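Shared workshop builds a countertop its robot can practice on all night

Members of the Skonent workshop on Entwistle Street have spent the spring building a kitchen counter that exists only on a computer, and by July they expect to be running it every evening the doors are open.

The project is called Evenier. It's a simulated room with a robot arm in it, put together on one desktop machine at the back of the shop by Balakrishnan Salian and whoever happens to pull up a stool. The arm reaches for things on the counter, the program keeps score, and then the things get shuffled and it all starts over.

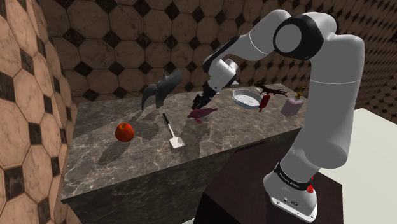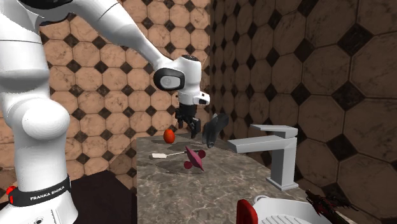
Renders from Evenier, with the white arm at work over the marble counter.

Do you need to own a robot arm to take part?
All you need is a computer with a decent graphics card, and the workshop has one that members can sign up for. Everything in the project so far runs in software, and new people can start by adding an object or changing a room.

Salian, who repairs office printers for a living, started the build at home in Wastonska last winter. He had wanted a real arm for years and had gotten as far as clearing a shelf for the controller. Then he priced one. "I closed the browser tab and went for a walk," he said. "When I came back I figured I could at least learn the part that happens before the motors."

The part before the motors is a lot bigger than he expected, and you can hear how happy he is about it. Every object needs a shape the viewer can see and a second, simpler shape the physics can use. If the two don't agree, things float, or sink into the stone, or shoot off sideways the moment a finger comes near. His first apple rolled off the counter and kept going. He left the program running over dinner and found it had fallen so far that the numbers describing its position no longer fit in their column.

He brought the whole thing to Skonent on a laptop and it grew fast. The woodworkers wanted to argue about counter heights. Somebody from the ceramics corner got hooked on the tile and spent three evenings on the grout lines alone. The object collection now stands at 324, nearly all of it made or cleaned up by members, and it's a wonderful jumble: kitchen tools, fruit, sea animals, toys, bathroom things. The mix is deliberate. An arm that has only ever seen mugs gets very good at mugs, Salian says, and he would like his to cope with whatever ends up on a real counter in a real house.

A run goes like this. The program picks a room, drops in a handful of objects, and gives the arm a job, such as moving the spatula or picking up the apple. The arm has a short time to try it. Pass or fail, the result goes into a log and the counter is set again. On a good evening the desktop gets through about 800 tries before closing time, which is 9:30 p.m., and a printout of the worst failures gets taped up next to the drill press.

Those failures draw a crowd. The spatula has been the hardest thing by far, with a flat blade lying on a flat surface and nothing for two fingers to get under. The current trick is to go for the handle and turn the wrist a little before closing. It works more often than it used to, though Salian wouldn't put a number on it. Long, bendy animal shapes are the next problem. They have plenty of places to grab and most of them are bad ones.

Lighting took a surprising amount of work too. The group can change how bright a room is and where the shadows land, so the software that finds the objects doesn't learn to depend on one look. A shadow that falls the wrong way used to send the gripper off to pick up the shadow. Everybody in the shop seems to have a favorite clip of that.

What about real hardware? A small arm with 6 joints is on the wish list, probably a kit the members would assemble themselves, and the metal shop has offered to make the base plate. The arm in Evenier is a different and much bigger machine, so some of the work would have to be redone. Salian is looking forward to that as well. He has already started a new folder for it.

In the meantime there are drawers to build. The counter has none, and a drawer means hinges or slides, a handle, and something inside worth getting to. Two members have taken it on and hope to have a first version opening and closing in a few weeks. A dish rack comes after that, if anyone can stand to model all the wires.

Evenier evenings start at 6:30 p.m. in the back room at Skonent. There are 8 chairs, so come early if you want one, and bring a flash drive if you'd like to take the object files home. Beginners are very welcome. Modeling a simple object takes an hour or two with help, and yours could be on the counter, with the arm going after it, before the lights go off.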